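Robot Cell Upkeep, Handout 4: Looking after the sim arm
Notes by Agustina Carrasco, Nekance workshop stream

Right, you've all done the Fodgate bench arm by now, so you know how to torque a wrist bolt and how to swear quietly at a cable chain. This handout is for the other arm, the one that lives in the simulator. I know some of you think a simulated arm needs no maintenance (I thought so too, for my whole first year!) but it drifts out of shape just like the real one, only it does it through config files. Somebody nudges an offset to get a demo going, forgets to put it back, and three weeks later the gripper closes on thin air.

Our house world is called Alldale. It has a kitchen, a bedroom and a few other bits, and the arm model loads into any of them. Keep your copy in your own folder, please. Last September we had two groups saving over each other and it was a misery to untangle.

Before you start

Open the log sheet and write down the build number. The current one is 826. If yours says anything else, stop and update, then come back.

Check 1: Wrist tags and fingers

Load the kitchen and bring the arm up over the bench, with the fingers pointing down toward the wok. The wrist has two square marker tags on it, one on top and one on the side face below. Both have to be readable to the tag finder, so have a look at each patch of black and white and make sure the pattern is crisp and the right way up. A tag that's been mirrored by a bad texture import looks perfectly fine to you and me, and the pose comes out as rubbish.

Then the fingers. They're long and thin, and they should run parallel for their full length. Jog the arm until the pad just meets the rim of the wok, and do it slowly, at the lowest speed setting. You want contact showing in the force readout at the same moment the pad and rim meet on screen. If the readout jumps early, your collision shape is fatter than the drawn shape, and you'll need to reload the finger mesh from the Leclerc folder. 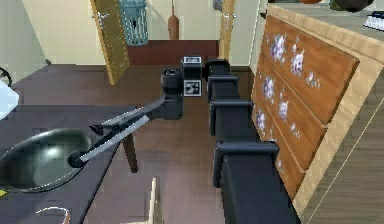 Check 2: Joint limits

Go through the joints one at a time, starting from the base. Send each to its stop, wait, bring it back. Write down both numbers even if they match the sheet. People love to tick the box and skip the numbers, and then we've got nothing to compare with when something goes funny later on.

If a joint shudders at its stop, lower the damping by one step and try again. If it still shudders after 3 goes, leave it and tell me. Please don't keep fiddling, because the next group inherits whatever you leave behind.

Check 3: Loose objects and settling

This is the one people rush. Every loose object in Alldale has a mass, a friction value and a collision shape, and if any of those is off, the arm gets the blame. I've spent whole afternoons "fixing" a gripper that had nothing wrong with it.

Switch to the bedroom, start the physics and let it run for 301 frames before you touch a thing. The things to watch are the racket lying across the bed, the white ball on the blue rug, and the flaps on the open cardboard boxes. The ball should stay put. If it creeps, check the rug friction first and the ball second. The racket is a good test as well, being an awkward long shape on a rumpled blanket, and a bad contact setting will have it buzzing or slowly sinking into the covers.
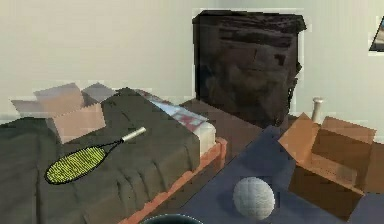 Box flaps are the fussiest. They're thin, and thin things and physics engines don't get on. If a flap starts flapping about on its own, double its thickness in the collision file only and leave the drawn one alone. It won't change the colour or the look of the box at all.

Once everything has settled, save the resting positions. Reset the world, run it again and compare the two saves. Small differences are normal. A box that has moved across the room is not normal!

Writing it up

One page is plenty. I want the build number, your joint readings, whatever you changed, and what it was set to before you changed it. That last part carries the most marks, and it's the part that goes missing. The whole exercise is out of 100, and it's due on 24th September. Hand it in through the usual folder, with your group name in the file name this time, please.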